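Sorting the button tin into a compartment box

My button tin finally beat me. It's an old biscuit tin that has come with me through three moves, and every time I needed one plain shirt button I ended up tipping the whole lot onto the bed and swearing quietly. So last weekend I put the kettle on and moved everything into one of those plastic boxes with the little cells.

What you need

A compartment box with a lid that latches
A tea towel or a tray with a lip
A few small zip bags
Needle and strong thread
A damp cloth

Step 1: Tip and spread

Lay the tea towel on the table first, then pour the buttons out on top. Buttons on a bare table roll, and they roll under the fridge - ask me how I know! Spread them flat with your hand so you can see what you've got. I also found two safety pins, a bra hook and a Canadian Tire key tag, so go gently.

Step 2: Rough piles

Don't sort by size yet. Go by colour, and be lazy about it. White and cream together, then black, brown, blue and grey, then the bright ones, then metal. My friend Radwa sorts by number of holes, and she can keep that system to herself.

Step 3: Keep the sets together

If you have four or more that match, thread them on a loop of strong thread and tie it off. This is the fiddly bit and it took me most of an evening (with the hockey on, so no great hardship). The spare buttons that come with new shirts go in a zip bag with a scrap of paper saying which shirt.

Step 4: Give the box a wipe

New boxes pick up dust in the shop, and mine had a bit of grit in the corners. Wipe each cell with the damp cloth and leave the lid up until it's properly dry, especially if you've got metal buttons going in.

Step 5: Fill it

Put the colours you use most in the front row. For me that's white and black, with navy beside them. Only fill each cell to a bit below the top of the dividers, or the buttons will hop next door as soon as you pick the box up. Big coat buttons can go in last, wherever there's room. If they won't lie flat, leave them in the tin.

Step 6: Close and test

Latch the lid, hold it shut with one hand and tilt it a little. If you hear a lot of sliding around, take some out of the fullest cells.

I like the see-through kind best, and eight cells is plenty for a household that mends more than it sews.

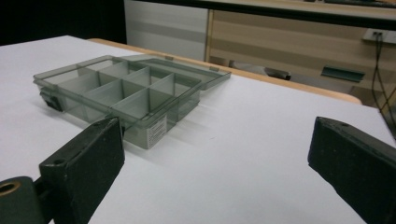
Snaps and hooks I keep separately in a jam jar, and the tin now holds elastic and bias tape. If your collection is mostly tiny baby buttons, try a box with smaller cells, and check that the lid sits down snugly over the dividers before you pay for it.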